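Opinion | Film | Books | Television | Archive

October 23, 2021
By Dennis Hulme

14 comments | Share

The trouble with the surveillance thriller is that it always needs a villain

I have now watched Craddock twice, once at the festival in Wolgate and once at home with the subtitles on, and I still think the second half lets the first half down. Plenty of people disagree with me. A-yeong Seo gave it a glowing notice in these pages and I understand why. It looks good, the lead performance by Kiprono Sang is the best he has given, and the opening is as tense as anything released this year. My complaint is about what the film thinks it is saying.

For those who haven't seen it, Sang plays a records clerk in the town of Cinden, where the council has bought a system to match licence plates against unpaid fines. He notices that the system is also keeping a list of who parks outside the union hall. He tells his supervisor, who tells him to go home. For the next 54 minutes the film is excellent. He goes back to work. He eats lunch. He opens the list again and sees that it is longer. He looks up his sister. The director, Pendo Mfaume, lets these scenes run, and she trusts us to be frightened by a spreadsheet.

Then a man in a grey coat turns up and the whole thing changes colour. We learn that the list was his idea. He has a private office, a driver and a speech about order. By the last reel there is a chase through a parking garage, and when he is arrested the list is deleted and the town gets to breathe again.

I don't believe in the man in the grey coat. I have covered council meetings, for a small paper that no longer exists, and I never met him. What I met was a room of tired people voting yes to item nine so they could get to item ten. A list like the one in the film would be started by a contractor who had some storage left over, and kept by a manager who thought it might come in handy. No one would give a speech. If you arrested any one of them the list would still be there the next morning.

The older novels in this line knew that. Kipchumba Lyimo's Takby, which I reread before writing this, is 300 pages long and has no villain in it at all. The first 100 pages are about a form. The form asks residents for the names of overnight guests, and people fill it in because the form before it was worse. By December in the story, neighbours are correcting each other's answers. Lyimo wrote it in a flat style that puts some readers off, and I was one of them the first time through. The flatness is the point of the book. It reads the way the form reads.

A film can't do that for two hours, I'm told. Mfaume said as much after the Wolgate screening, when somebody in the audience asked about the ending. She said people who pay for a ticket want to see a door kicked in. She may be right about the ticket. I would only say that the audience I sat with was silent during the lunchroom scenes and started looking at their phones during the chase.

It matters a bit more than most arguments about endings. We take our ideas about these things from stories, whether we mean to or not. If every film tells us that spying on the public is the work of one bad man, we will look for him, fail to find him and decide there is no problem. I have heard that argument made about real cameras on real streets, by sensible people.

Sang's clerk has a line early on, before the coat arrives. His sister asks him who is in charge of the list and he says, "I think it might be me." I wish the film had stopped there and thought about it for another hour.

Craddock is showing now. Takby is out of print but most libraries can find a copy.

Comments (14) | Share this | Previous | Next

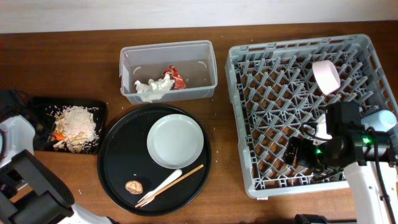 A crumpled tissue and a red-and-white wrapper in a clear plastic container.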